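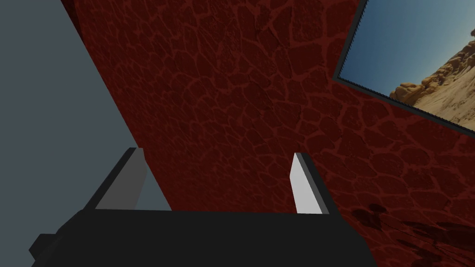

Unit 5: Fixed Costs and Variable Costs

Reading notes for students. Please read them before the seminar on Wednesday, April 7, 2021 and bring a calculator.

Last week we spoke about revenue. Now we go to the other side of the account, the costs. The topic looks simple, but in the homework many of you mixed up two questions: how much does the company spend, and how does this spending change when the company produces more?

1. Two kinds of cost

A fixed cost stays the same in the period, even when production changes. Rent is the usual case. A variable cost grows with each unit that is produced, for instance flour in a bakery or paper in a print shop.

Please notice the words "in the period". If we look at a long enough time, almost every cost can change. The lease ends, the manager moves to a smaller building. So when you call a cost fixed, always write for which period you mean it.

2. The Lumel case

Lumel is a small company which makes candles. It pays 3000 dollars each month for the workshop, insurance and one salary. Wax, wick, glass and box together cost 5 dollars for one candle. In March the company made 494 candles.

Variable cost: 494 x 5 = 2470 dollars
Total cost: 3000 + 2470 = 5470 dollars
Average cost for one candle: 5470 / 494 = 11.07 dollars

Many students write that one more candle would cost Lumel 11.07 dollars. This is the mistake I want you to avoid. One more candle costs five dollars, as long as the workshop has room for it and the same worker can make it. The average contains a share of the rent, and the rent is already paid.
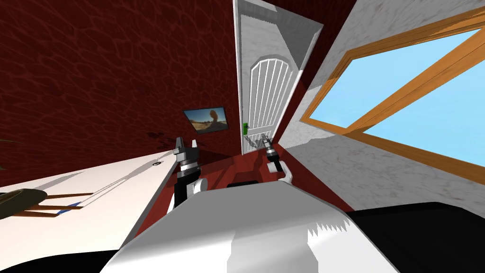
3. Costs between the two kinds

Some costs do not fit well in either group. A telephone contract can have a basic fee and a price for each extra minute. We call this a mixed cost, and we split it in its two parts before we calculate.

Other costs move in steps. Sitompul, the delivery company from Unit 3, can serve its town with one van up to a certain number of parcels. After this number it needs a second van – and the cost jumps, even if there is only one parcel too many. Draw this on paper once. The line is flat, then it goes straight up, then it is flat again.

4. Why the price matters here

Suppose a hotel asks Lumel for extra candles and offers eight dollars for each. Compared with the average cost, the offer looks bad. Compared with the variable cost, each candle leaves three dollars to help with the fixed costs. If there is free capacity and the other customers keep paying the normal price, Lumel can accept.

For the seminar

Read the Skusier and Prevosis cases in the reader. For each company make a table with fixed, variable and mixed costs, and mark the period you have chosen. Where you are not sure, write down your doubt – we will discuss it in class.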